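Erix build thread, part whatever. Been quiet because the arms ate my month

28th March and the base is finally sitting on its own wheels on the bench at Dandby. Doesn't drive yet. Sits very nicely though

Recap for new people: two-arm robot on a gray mobile base, built half in my spare room and half at the Dandby shared shop. The same robot lives in a sim, and everything gets tried in the sim first. Motors come second. Learned that one the expensive way

Expensive way = 529 dollars of motor driver, gone in one evening. Wrong limit in a config file and the shoulder drove itself into the post of the bench. So now the rule is sim, then bench with the power supply turned way down, then full power

Power side is all Woltevico now. One board per arm, one for the base. Connectors are the fiddly kind with the little latch, buy spares of the latch. I did not buy spares of the latch

Sim house is a hand me down scene, mixed textures everywhere. Stone on the ceiling, bathroom looking tiles where there shouldn't be any. Don't care. I need doors, gaps, boxes, stuff to pick up. Ugly house is fine

This week is grasping out of containers. White two-lobed thing, wooden box, go in from over the rim, close, come back out. Sounds like an afternoon. lol 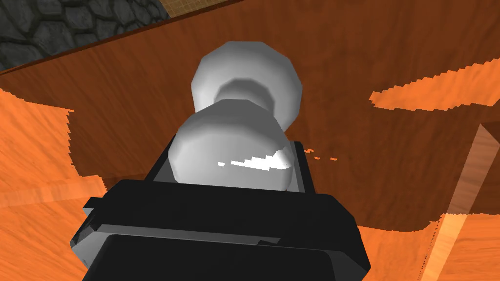

So the approach angle. Was coming straight down and the housing kept clipping the side walls before the fingers got anywhere near. Tilted the wrist 10 degrees and most of that went away. Not all

Then the collision mesh. The gripper mesh I exported had the housing as one fat convex blob, so the sim thought there was plastic where there's air. Split it into pieces last night. Planning got slower but it stopped refusing perfectly good grasps

If your planner says "no valid grasp" for everything go look at your collision shapes before you touch the planner. I touched the planner for three nights. Put it all back after

Someone asked what the planner is. It's the one from the McIver kit, the old version, because the new one wants a gpu I don't have. Works ok. Docs are a page and a half and one of the links on it is dead

Also yes the wood in that box is z-fighting or something close to it, jagged edges all over the place. Two surfaces sitting on the exact same plane I think. Haven't chased it. Physics doesn't mind

Ok doors

Erix has to get through doorways with both arms on. At home that means the spare room door, which opens the wrong way and stops against a bookcase. So I end up with a door on one side, something hard on the other, and not much in between

Tried it with arms tucked first. Tucked is narrow but then the elbows stick out behind and catch when the base turns. Arms forward is better for the turn, worse for hitting things on the far side. Pick your poison 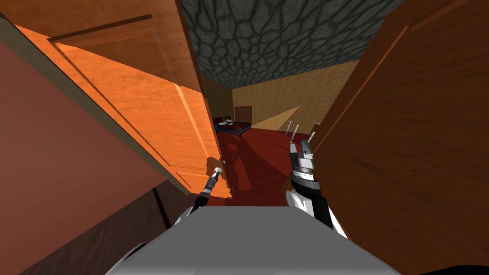

Arms forward at the gap. Open door left, dark panel right, blue bed frame on the far side

Biggest headache is the left arm and that door. I had the clearance margin set to something generous, so the base would creep up and then just stop. No error. Just parked there thinking about it

Dropped the margin on the gripper only, left it big on the base. Seperate margins per link, should have been that way from day one. The setting was in there the whole time, under a name that makes no sense

Real world version of this needs the base camera higher up. Current mount is 325 mm off the floor and all it's going to see is door. Printing a taller one tonight if the good printer at Dandby is free. If not it's the slow one with the bent clip and I'll see you all next week

And no I'm not adding a third camera. Every time I say "view is bad" I get five replies saying add a camera. Cable bundle down the back of the left arm is already thicker than my thumb

Had a good question about why wheels and no legs. Because I want to finish it

Fingers. People keep asking for the fingers

Version 2 of the pads has teeth. First ones were smooth and everything round just squirted out, in the sim and on the bench both. Friction value in the sim was too kind if anything, the bench was worse

Went back and forth on tooth size. Too fine and they fill with crud, too coarse and you're holding the thing by a couple of points and it spins. Landed somewhere in the middle by just printing a bunch and squeezing a tennis ball
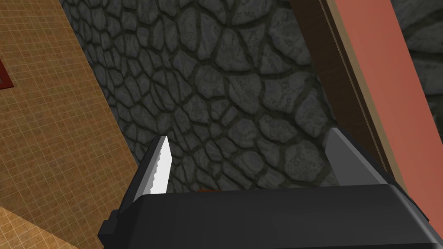
Fingers spread wide, toothed pad showing on the left one

For the real ones I'm printing the pads and glueing on a thin rubber strip. Print them standing up so the layers run across the teeth. Flat prints sheared right off. Still finding bits of tooth on the floor

Screws from the inside face btw. If you put them from the outside the heads hit the housing when it opens fully and you'll wonder why your gripper is losing travel. Ask me how long I wondered

Opening width. Sim lets me command wider than the real gear allows and I keep forgetting. Put a hard clamp in the code finally, both sides read the same number out of one file. One file!! Please do this. I had the same limit typed in four places with three different values

Bench test tonight was left arm only, low power, no object. Open close open close for a full coffee. Nothing smelled. Wrist has a tick in it at one spot in the rotation, feels like a burr on the gear. Will pull it apart when I have better light

Someone suggested grease. There is grease. There is so much grease

Things still broken, mostly so I can find this list later:
wrist tick
base won't drive, encoder on the rear left reads backwards
camera mount too low
latch on the right arm board held with tape
sim box with the jagged surfaces
the planner sometimes picks the same bad grasp over and over until I restart it

Encoder one is probably just two wires. Probably. I've said that about this base before and lost a weekend

Repo is not public yet sorry. Half of it is commented out and the other half has my wifi password in it. Will clean up and post, the gripper files first because those are closest to ok

If anyone else here is on the Woltevico boards, does yours hold position when the bus drops for a second or does it go limp? Mine goes limp and the arm comes down like a sack. Looked for a setting, found nothing. I'd rather not stand there with a cushion under it every time

Update, shop is closing, the good printer was free. Camera mount is on there now, long print, somebody please don't turn it off at the wall. Back tommorow with a caliper and a new latch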